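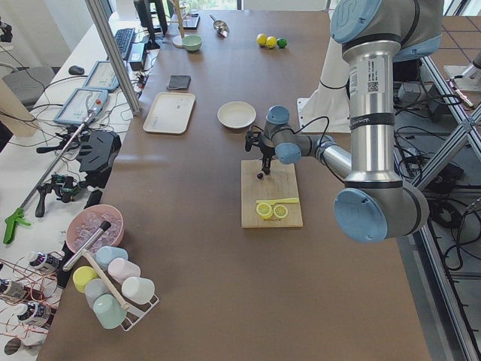

The robot arm at the drinks table in the Flestex workshop, with lemon halves and a knife on the cutting board.

Flestex opens its workshop to visitors
September 2023

The company Flestex opened the doors of its workshop in Bravum last week, and 201 visitors came to see how robot arms are being taught to do simple work in a kitchen. It was the second open day of the company. The first one, held last year, was only for students and partners, but this time the invitation was for all residents of the town.

The main point of the program was the drinks table. On it the engineers are preparing a project with the name Indico, in which a robot arm should learn the different steps of making a cold drink with fruit, ice and tea. The visitors could stand near the table in small groups and ask questions to the team during the work. Each group had 15 minutes, and many people asked to stay longer.

The engineers explained that a kitchen is a difficult place for a robot. In a factory the parts always come in the same position and have the same shape. A lemon is different every time, and a piece of fruit can roll away when it is touched from the wrong side. For this reason the team repeats the same task very often, with small changes in the position of the objects. For the Indico project 2,000 repetitions are planned until the end of the year, of which 300 were already finished before the open day.

Two questions were heard in almost every group. The first was about the speed. The team answered that the arm is moved slowly on purpose at this stage, and that a person who makes drinks in a café would be much faster. The second question was about jobs. Flestex said that it has no plan to sell a robot for cafés and that the project is a study about handling of everyday objects. Some visitors were satisfied with this answer, and others wanted to discuss it more at the coffee corner.

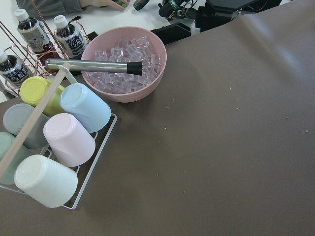 Ice bowl with muddler, cup rack and bottles of oolong tea on the drinks table.

The choice of the drink also has its explanation. Oolong tea with lemon is popular among the employees, so the team knows well how it should be prepared. The cups are a task of their own, as each one must be taken from the rack and turned the right way up before something can be poured in it. According to the engineers, turning a cup is still harder for the arm than gripping it.

In the second room, visitors could read posters about earlier work of the company and watch a short film about Au, an older project for the sorting of small metal parts. Children received a paper model of a gripper which they could build at home. The models were finished before noon, and the company promised to print more of them for the next occasion.

Flestex was pleased with the interest and wants to repeat the open day next year, then with longer opening hours. School classes from the region can ask for a guided visit also during the year. Groups should have no more than 20 persons, and the visit is free of charge. Registration is possible at the reception of the workshop or by telephone.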